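Skunley Street Reading Room – where we are with the Zondley grant
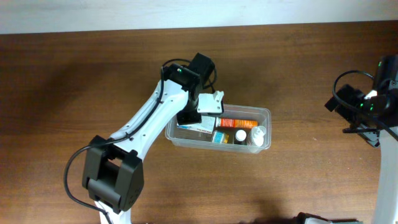

A reddish-brown wooden desk against an off-white wall.

Hi Nesrin,

Sorry this is landing a week after I promised it! December got away from me, mostly on account of the boiler (more on that below). You asked for plain talk over charts, so I'm just going to go through it in the order I'd tell it to you over the phone.

The evening classes are going really well. We started with the beginner English group and the citizenship prep group, and by the second month so many people were asking for a conversation hour that we added one on top. Saadet Demirtaş is teaching it and she's a natural. Her group is supposed to wrap up at 8:30 and I've locked up after nine more than once, with people still arguing about the best way to cook eggplant. The cap is 15 in a class, same as in the proposal, and the beginner group has been full since the first night. There's a waiting list for it now – I'd like to talk to you about that when you have a minute.

Money next. We've spent $3000 of the books and materials line. Most of it went on the large-print readers and the workbooks, which we buy in sets from Ertürk, and they let us send back the level 4 set when it was clear we'd ordered too far ahead. That refund isn't in the figures yet. The printing line is untouched so far (Bülent Kılıçarslan has been running our flyers off at his shop and won't take a cent for it, I've tried), and I'd love to move some of it to child care if your rules allow that. Could you let me know what form I need?

Child care is the thing that's not working yet. We said we'd have a sitter on site for every class, and we've only managed it for the early ones. Taner Özkan was doing the later slot and then his shifts changed, so three parents in the citizenship group have been trading off nights, and I can see it in their attendance. I've talked to two possible sitters and one of them can start after the holidays if her background check comes back in time.

Now the boiler. It quit on a class night and we moved everyone across the road to the Grindidov bakery, who were lovely about it and kept the coffee coming. The landlord paid for the repair, so it doesn't touch your grant at all, but we did lose a week of the conversation hour and I've tacked it onto the end of the term.

Nazmiye Erdem, who was in our very first beginner group, passed her citizenship interview! She brought in a tray of baklava you would not believe. She's also said yes to helping out at registration next term, and half the people who come in that night would much sooner ask her than me.

For next term I'm planning the same classes at the same times, plus a second beginner group if we can sort out the room. The receipts are in a separate folder and I'll send them over once the Ertürk refund shows up. Call me any afternoon before four, I'm usually at the front.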